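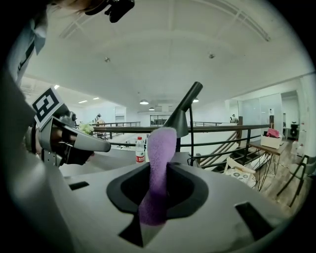
On Thursday someone wrote to the list:

> I keep seeing the advice to get a floor lamp and point it at the
> ceiling, and I don't get it. We have one large room upstairs, all
> white overhead, ceiling panels at one end, and in the evening it
> feels like waiting for a passport. My partner wants more pendants.
> I say a lamp aimed at the ceiling lights the ceiling, and I don't
> read up there. What am I missing? Also, is the Lirnent worth $189?
> It looks like a pole with a cone on it.

It is a pole with a cone on it. I have been through this with the big room at our place in Burberg, so you can have my opinions at no charge.

You're right that a lamp aimed at the ceiling lights the ceiling. If the ceiling is white, though, a good share of that light comes back down, spread out, and the whole room gets softer. Ours is white all the way across, with a beam running through it that I was once talked out of painting green. A green beam would have eaten the light and I'd have had to look at it besides. Keep yours white.

We have the three round pendants toward the back and two rectangular panels off at the far left. The panels are fine for finding a dropped screw. They are less fine for dinner. I would put them on their own switch before spending a dime on anything else, and I say this as someone who spent many dimes first.

As for more pendants: a pendant lights what is under it. If you have a table that is never going to move, hang one over the table. In our house the table has been moved every February for as long as we've had it, and the pendants have stayed exactly where the electrician left them, lighting the spot where people used to sit. A floor lamp you can pick up with one hand and blame on someone else.

On the cone. Ours is black, with a shade that tilts, and I keep it tipped up and to the side. Straight up gave me a bright circle overhead like a very small opera. Tip it and the light smears out along the ceiling, and the circle goes away. A black shade also lets no glow through the sides, so if you want the lamp itself to look cozy, buy a different lamp. Zasuveo makes a paper one that looks like a hornet's nest, and people seem to love it.

Bulb: I ran a 600 lumen one for a whole winter because it came in the box, and it was useless pointed upward. Get the brightest your shade is rated for (check the label inside, please, there was a thread) and put a dimmer on it if the bulb will take one.

Is it worth $189? The pole is thin and the base is heavy, and those are the only two things I ask of a floor lamp. I wouldn't pay the $370 for the Nedeljković, which is also a pole with a cone on it, though the cone has a nicer name.

You will still need something small next to the chair for reading. I left that out when I made the case for all this at home and have been hearing about it since.

If your partner wins and the pendants go up, measure from the floor to the bottom of the shade before the cord gets cut. Ask me about our hallway sometime.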